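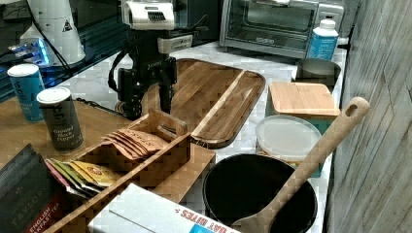

Troltia Board Oil and Wax Set: eight months in

Posted June 2026

I bought the Troltia set last October, mostly out of guilt. I had three wooden boards, a salad bowl and a pile of spoons, and every one of them had gone that chalky, thirsty color wood gets when you've been washing it for years and giving it nothing back. My brother-in-law Stepan picked up the salad bowl at dinner, ran his thumb over it and said "oh no." So I went shopping!

This is a long review for what is basically a bottle and a tin, but I've used the whole set up and started a second one, so I have opinions.

What you get

A bottle of mineral oil, a tin of wax paste (beeswax and mineral oil, according to the leaflet), two cotton cloths and a folded sheet of instructions. The cloths are fine. One of them shed lint all over my first board and had to be demoted to shoe duty, the other one has been through the wash many times and is still going strong.

The oil has no smell that I can find. The wax smells faintly of honey when you open the tin and then it's gone by the next day. If you're sensitive to orange oil or lemon oil, which a lot of these products have, there isn't any in either one.

I paid for mine myself, full price, and then full price again for the second set.

First coat

The leaflet says wash, dry overnight, oil, wait, wipe, wax. I skipped the overnight part the first time because I was impatient, and I got a cloudy patch in the middle of my cheese board that took two more rounds to shift. My fault entirely. Let the thing dry. Stand it on its edge with air on both sides and go to bed.

The second try went much better. I poured out a puddle the size of a pancake, pushed it around with my hand (the cloth drinks too much of it) and watched it vanish. Poured another one. Same thing! My oldest board took four coats before it quit soaking it up, and then it sat there glowing like it was brand new. I may have called people into the kitchen to look.

The flow from the bottle is my one real gripe at this stage. There's a flip cap with a wide hole, and if you squeeze with any enthusiasm you get a flood. I decanted mine into an old squeeze bottle with a thin tip and that fixed it, but I shouldn't have to.

How it compares

Before this I'd used Dernura's board cream, the one in the tall jar. It's a nice product and easier if you only want one step, because you rub it on and walk away. But I found it stayed tacky for a couple of days, and anything floury stuck to it. With the Troltia the oil goes deep and the wax sits on top, and once it's buffed you can put down bread right away without it coming up shiny underneath.

I've also tried plain mineral oil from the drugstore. For the oil part I don't think you'd notice any difference, and it's cheaper. The wax is where the money goes in this set, and I wish they'd sell the tin by itself. I wrote and asked. I got a friendly reply from a Nazar Onyshchenko in customer service, who said it had been passed along. We'll see.

How long it lasts

Depends completely on what you do to the board. The one I use every single day for onions and garlic and everything else starts looking dry again after three weeks. The bread board goes two months easily. The salad bowl only comes out for company, so it's had two treatments total and still looks great. Stepan has been shown the bowl.

Water test, for those who like that sort of thing: I drip a little water on with my fingers. If it sits up in beads, leave the board alone. If it sinks in and leaves a dark spot, get the bottle out.

Dark woods are the most fun to do. On walnut or acacia the grain comes up so much stronger that it's almost like turning a light on, especially where there's a pale streak running through. Maple gets warmer and a bit more yellow, which I like but my friend Zakhar did not. He did his big maple block with my leftovers and complained to me for a week. So if you love your maple pale, try the underside first. 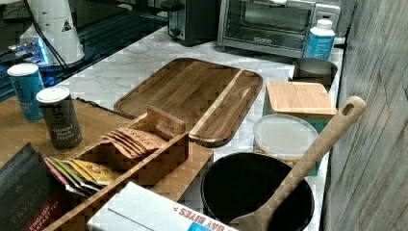 Things I've used it on that aren't boards

Wooden spoons, obviously. I do them all at once on a sheet of brown paper, and I let them lie overnight in far too much oil. They come out feeling silky, and they've stopped going fuzzy at the ends.

A rolling pin that belonged to my grandmother. I was nervous about that one! It came out beautifully, and the little split near one handle looks less angry than it did.

Knife handles, yes, with just a dab of the wax on a fingertip. Wipe off every bit you can or they'll be slippery, and a slippery knife is a terrible idea.

The lid of my bread box, no. It has some kind of varnish on it and the oil simply sat there in a greasy layer until I gave up and washed it off with dish soap. The leaflet does say unfinished or oiled wood only. I'd read that line and I did it anyway.

The annoying bits

The tin. Oh, the tin. It has a press-on lid and on a cool morning it will not budge. I've used a spoon handle, I've used a butter knife, and once I dropped it on the floor on purpose. A screw lid would be such an easy fix. The paste also goes quite hard in winter, so I sit the closed tin in a bowl of warm water for a few minutes before I start. On a hot day it's soft as butter and you'll use twice what you meant to.

The leaflet is printed in tiny gray type. I'm not old, but I took it to the window.

And it won't rescue a board with deep knife cuts. I had one that was basically a plowed field, and oil just made it a shinier plowed field. I ended up sanding that one down by hand (medium paper, then fine, then wet it, let it dry and fine again), and after that the oil went in like a dream. Plan for a messy afternoon.

Would I buy it again

I did buy it again. I'd knock a star off for the cap and the lid together — they're both such small things, and both of them bug me every time. Everything that's inside the packaging I'm really happy with, and I now own a kitchen full of wood that people pick up and stroke.

Four stars out of five. If Nazar's people ever put that wax in a screw-top tin and sell it separately, I'll come back and change it to five.

A couple of you asked in the comments on my last review about bamboo. I've only done one small bamboo board so far. It took hardly any oil and looked nearly the same afterward, maybe a little less dusty. I'd go very light and skip the second coat.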